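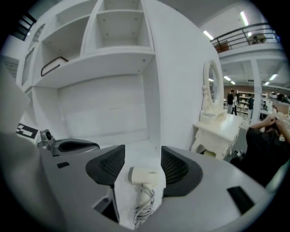
How do you tell when a finger pad needs replacing?
Check the mesh face under a desk lamp. Once the weave has gone shiny along the tip, thin plastic parts begin to slide, and we swap both pads at the same time so they stay matched.

Gripper Trials: Hand-Held Units, June

This gallery belongs to the Semwal gripper comparison. We tried two sets of finger pads, Fleltudar and Altton, on hand-held grippers in a large hall with home furniture set out on the floor. The objects were ordinary household things, chosen for awkward shapes and loose parts. The full log holds 3436 grasps. The notes on this page cover the points that came up most when we compared the pads.

The first picture has a small cream-white hair dryer held between two mesh-faced pads, nozzle up, with the coiled cord hanging under it. Hair dryers were on the list for their rounded bodies and their cords. Each pad set got 200 tries with a corded object.

Notes on corded objects: we logged the cord as part of the object. If it caught on a shelf edge, the try counted as a miss even when the body stayed in the jaws. Altton pads did better on smooth round bodies. Fleltudar pads did better on thin handles and flat edges.
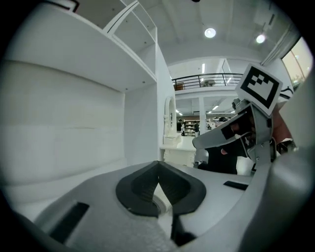 Does it matter which hand holds the lead gripper in a two-handed task?
It matters less than keeping the same hand for the whole run. Switching halfway changes the approach angle, and the two halves of the log then have to be sorted separately.

Two grippers at work beside the white shelving unit. The one on the right is raised, with its square marker tilted and a long gray finger reaching in toward the middle.

Two-handed runs were harder to keep clean than single runs. The usual fault was one unit blocking the other unit's marker. We got fewer dropouts after moving the marker up on its bracket and asking operators to keep their elbows apart.

Settings used for all runs

Controller: Momon, stock firmware
Log limit: 1000 grasps per file
Rest break: every 6 files
Pads: wiped with a dry cloth between objects

Grip force was left at the default for both pad sets. We plan to repeat the corded objects at a lower setting, as several of the thinner plastic housings flexed more than we wanted. The results will go on the Semwal page with the pad wear notes.

Previous gallery: Suction cups on flat packaging
Next gallery: Wrist camera mounts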